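Sorting arm joins the returns line at Riihimäki play-equipment hall

Pritico, the company that rents out toys and play equipment from a hall on the edge of Riihimäki, has put a robot arm to work on its returns sorting. It is the first automation in a job that has been done by hand since the firm opened, and it has changed the shifts of six people.

The company supplies play corners in shops, ferry terminals and health centers, along with Flitimville, the indoor play park that is its largest customer. Toys go out clean in closed crates and come back in whatever state the children leave them. Everything that comes back has to be sorted before it can be washed. Balls go one way, soft toys another, and building bricks and foam blocks a third. Trash also comes back with the toys, mostly drink cans, bottles and candy wrappers that visitors drop into the nearest basket.

Until this spring the sorters stood along one table and did all of it. A busy Saturday at Flitimville could fill the receiving area, and the Sunday crew often started the day behind.

"You reach into a basket 2000 times in a shift and you don't know what is in there," said Joonas Vainio, who has worked at the returns line for four years. "Sticky things, wet things, broken plastic. I wore two pairs of gloves. My wrist was bad every winter."

The new system comes from Zurkar, an engineering company that builds picking cells for small warehouses. An arm with a two-fingered gripper works over a felt-covered table. A wire basket of mixed returns is set down within its reach, and the arm takes items out one at a time. Boxes with holes in their tops stand beside the basket.

Martti Ruotsalainen, who runs the hall, said Pritico looked at a larger machine with a conveyor and turned it down. The conveyor would have needed a new floor drain and a wall moved. It would also have required the customers to send trash separately, something they have been asked to do for years.

"We had to take the returns as they come," Ruotsalainen said. "If the machine only works on clean baskets, then a person has to clean the basket first, and we have saved nothing."

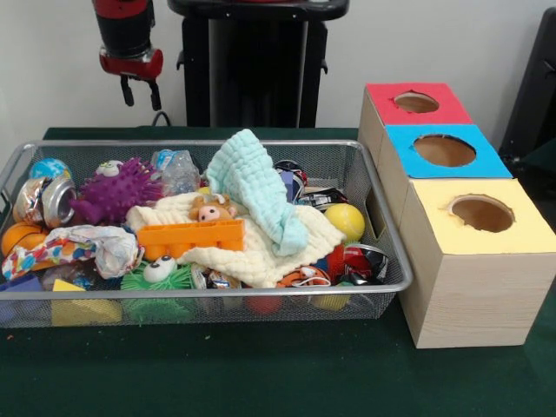
The arm at the sorting table, with a basket of mixed toys, a can and a plastic bottle, and three boxes with colored tops.

The arm is slower than a trained sorter. Vainio can empty a standard basket while the arm is still in the upper half of one. It runs through breaks and on into the evening, however, and the hall now leaves baskets for it when the last shift goes home. A person has to change the basket each time, so the evening work stops when the baskets within its reach are done.

Cloth gives it the most trouble. Play blankets and covers come back bunched up with smaller things caught inside, and the gripper sometimes lifts a blanket and drops what was in it back on the pile. Clear bottles were a problem in the first weeks, when the arm would close its fingers beside a bottle and come up with nothing. Zurkar adjusted the lighting and the settings, and Ruotsalainen said that has mostly been solved. Flattened wrappers at the bottom of a basket are still left for a person.

When the arm fails on the same item three times it stops and signals for help. In the first week the signal went off so often that the sorters asked for it to be turned down. It is now a light on the wall and a message on the shift leader's phone.

No one has lost a job over the change, according to Ruotsalainen. The six sorters were told in advance that their hours would stay the same through the end of the year. Two of them now spend most of the day in washing and repair, where there had been a backlog. One has moved to deliveries at her own request. The other three share the sorting table, checking what the arm has sorted, dealing with what it leaves behind and working through the baskets that are not given to it at all.

Those include anything from the health centers. The hall treats that material as a separate stream, with its own wash program, and it will continue to be handled by hand.

Pay was the harder question. The sorters had a small supplement for dirty work, and the company first proposed ending it for anyone who spent more than half the shift supervising the machine. The staff objected, saying the dirtiest part of the basket was the part the arm left for them. After two meetings the supplement was kept for all six, and those who are trained to restart and clean the cell receive an additional payment. The company did not give the amount.

Vainio was among the first to take the training. It lasted two days and covered how to stop the arm safely, how to clean the gripper fingers and how to teach the system a new kind of toy by running it past the camera. He said the cleaning takes longer than he had expected, especially when a drink has leaked into the basket.

He has mixed feelings about the new arrangement. His wrist is better, and he no longer goes home as tired. The day is also quieter than it was.

"There used to be six of us around the table and we talked the whole shift," he said. "Now I might be alone with it for two hours. I put the radio on."

Ruotsalainen said other staff had raised the same point. From September the rota will be changed so that two people are at the sorting table during the day shift, even when the work could be covered by one. The second person will do small repairs at a bench next to it. The late shift will still have one person on the line, with the washing crew in the next room.

There have also been disagreements about who decides what is trash. The system sorts by type and has no opinion on condition, so a chewed ball goes in with the good ones. Sorters used to throw such things out on the spot. In the first month some of them got as far as packing, and Flitimville sent a crate back. Each box the arm has filled is now tipped out and looked over by a person before it goes to the wash. That takes up part of the time the arm was meant to free, and Pritico has recalculated its expected savings because of it.

The company expects the cell to pay for itself more slowly than it first planned, but it does not intend to give it up. Weekend returns are now usually cleared by Monday noon. Overtime on Sundays, which several of the sorters had complained about, has nearly ended. Others had counted on the Sunday money, and Ruotsalainen acknowledged that for them the change has meant a smaller paycheck. They have been offered extra shifts in washing during the fall.

Zurkar will have a technician at the hall one day a week until the end of the trial period. The main task left is cloth. The technician is testing a routine in which the arm lifts a blanket, holds it over the basket and shakes it before moving it. Vainio said it works well on thin covers and poorly on the quilted ones.

A decision on a second arm will be made after the trial. It would stand at the opposite end of the hall, where outgoing crates are packed. Staff representatives have asked to be included before any order is placed, and Ruotsalainen said they will be. Packing employs more people than sorting, and several of them have already been over to see the first arm at work.

Pritico will open the hall to customers and local residents on a Saturday in September, from 10 a.m. to 2 p.m. The sorting line will be running. Children are welcome with an adult, and visitors are asked to use the parking area behind the building.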